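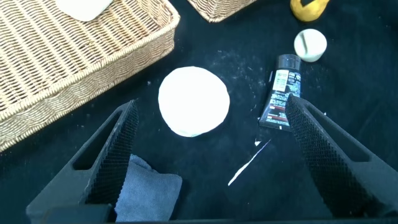 *Fig. 1. A flat, round white disc on a black tabletop.*

## Section 3: Setting up your Bekis home facial steamer

Welcome to the nice part! If you've already worked through the unpacking section, your Bekis should be standing on a level surface with its lid closed and its cord still tied up. Pick a spot you'll enjoy sitting at, because you'll be there for a good nine minutes (a chair with a back makes all the difference, and so does a towel over your lap).

1. Press the two tabs on the tank and lift it straight up. It can feel stiff the first few times.
2. Fill the tank with distilled water to the line. Tap water leaves chalky marks inside the nozzle, and they're a real chore to get out.
3. Slide the tank back until it clicks, then wipe off any drips on the base.
4. Untie the cord all the way and plug it into a wall outlet.
5. Turn the dial to Low. Even if you've used steamers for years, please start on Low with this one, as it runs warmer than our older Deleo model.
6. Wait for the light to turn from amber to green.

**Caution:** Keep your face at least 9 inches from the nozzle, and never lean over the unit to check whether it's steaming. Hold a hand well off to the side and look for the mist instead.

### Before you sit down

Take off your makeup and wash with something gentle. Tie your hair back, take out contact lenses, and leave acids, scrubs and retinol for another evening. If you have rosacea, very reactive skin or a fresh sunburn, do talk to your doctor before you steam at all.
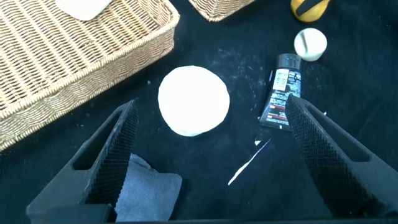

*Fig. 2. The round white disc, lying flat on the black work surface.*

### Your first session

1. Sit comfortably, close your eyes and let the mist drift up toward you.
2. Stop after three minutes the first time, even if you're having a lovely rest and would happily stay put!
3. Pat your skin with a soft towel and put on your usual moisturizer while your face is still a little damp.
4. Turn the dial to Off, unplug the unit and let it cool completely before you empty the tank.

**Note:** A gurgling sound near the end means the water is getting low. Switch off and let everything cool before refilling.

Once a week is plenty for most people. For descaling, turn to Section 4.

*Text by Marianna Domański. Revised March 25, 2020.*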